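Newsroom > Caseck > Press Releases > Planning and Purchasing

Caseck opens up its Skutport planning sheet for anyone pricing a first robot arm

DRESSTEAD – I'm Shadi Abou Jaoude, I handle equipment planning at Caseck, and my boss has let me write this one myself, so please forgive me if it doesn't sound like our usual releases. Starting in October, Caseck is giving away the Skutport sheet, the spreadsheet we use to budget a tabletop robot arm for sorting and packing small medical supplies. It's free, it's yours to change, and you don't have to sit through a sales call to get it (I hate those too).

Why a spreadsheet gets a press release

Every quote I've been handed for an arm has been a quote for an arm. You get the arm, the controller, the gripper if you're lucky, and a shipping charge. Then the crate shows up and you start shopping for everything else. When I went back through our receipts for the first Skutport bench, the things that weren't on the original quote came to $2,926. I had set aside $1,754. That's a pretty bad miss for somebody with "planning" in her job title!

None of it was exotic. It was aluminum extrusion and brackets, cables, plastic bins, curtain fabric, a power strip, zip ties (so many zip ties), and the shipping on all those little orders that I kept placing one at a time like a person who has never heard of a list. So now there's a list. The Skutport sheet has 58 lines, and the arm is only one of them.

What's in it

The first tab is the bench. It asks how big your tabletop is, what it's made of, and how far past the edge your bins are going to stick out. That last one matters more than I would have guessed. If your bins need a shelf beside the table, price the shelf now.

The second tab is power and cables. You write down every single thing that plugs in and where its cord has to go, and the sheet adds up outlets and cord lengths. My advice is to do this standing next to the bench with a tape measure. I did my first one from my desk and had to reorder half the cords.

The third tab is safety. It has a line for the emergency stop, a line for where it gets mounted, and a blank line that says "who can reach it from where they usually sit?" Please fill that in before you buy anything. The tab is there to help you budget, and it doesn't replace a proper risk assessment by someone qualified to do one. We paid for ours and there's a line for that as well.

The fourth tab is what I call the eating-up tab. Practice supplies, basically. If an arm is going to learn to pick up masks or wrapped packets, you need masks and wrapped packets that will never go to a patient, and after enough handling they get tired and you need more. We plan on 40 practice items per month for one bench. Yours could be different, so it's an editable cell.

There's a fifth tab for people's time, and I'd ask you not to skip it. I skipped it. Somebody has to swap the items, reset the table and tidy up, and those hours come out of somebody's week whether you wrote them down or not.

Where Hegazy comes in

Hegazy, our parts supplier, went through the sheet with us one very long Sunday and flagged the lines where people tend to order the wrong thing. Those lines now have notes next to them. Hegazy isn't paying for this and the sheet doesn't send you to them. Buy your brackets wherever you like.

What the bench looks like with the cheap stuff on it

I always want to see these things full of ordinary clutter, because that's the part you're budgeting for. Look at the cardboard, the bins, the curtain, the framing and the cords, and then think about how many of those were on your last quote.

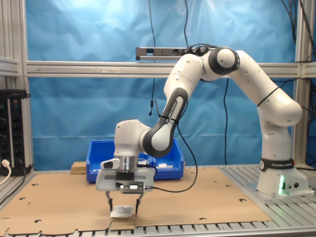
Next, the bins in a row along the cardboard, with masks in the middle one and wrapped syringes at the near end:
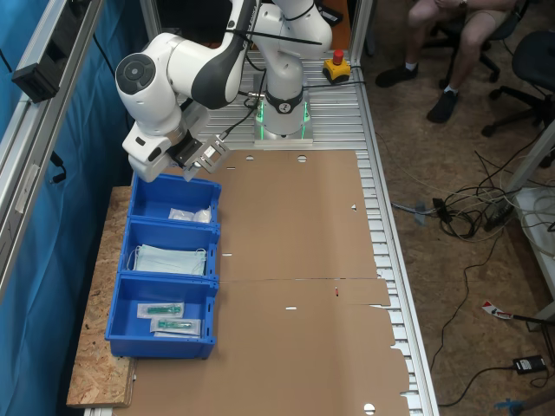 How to get the sheet

The Skutport sheet goes up on the Caseck downloads page in October. There will be a blank copy and a filled-in copy with our own numbers, including the embarrassing ones. If you find a line we forgot, write to me through the contact form and I'll add it. I read those myself, usually first thing in the morning with coffee.

We're also holding an open hour at our Dresstead office for anyone who wants to go through their own budget with us – bring your quote, and bring your measurements if you have them.

Media contact: Shadi Abou Jaoude, Caseck, Dresstead

Comments (4)

benchtop_lou
Does the cable tab handle more than one power strip? We run two and they're on different circuits.

Shadi AJ (Caseck)
It does now, I added a column this morning. Thank you!

PackRoomGreta
We budgeted for the arm and the gripper and then spent weeks waiting on bins. I'd have liked a column for delivery time as well as price.

r.t.w.
Would love the filled-in copy before October if that's possible. Our purchasing meeting is in September.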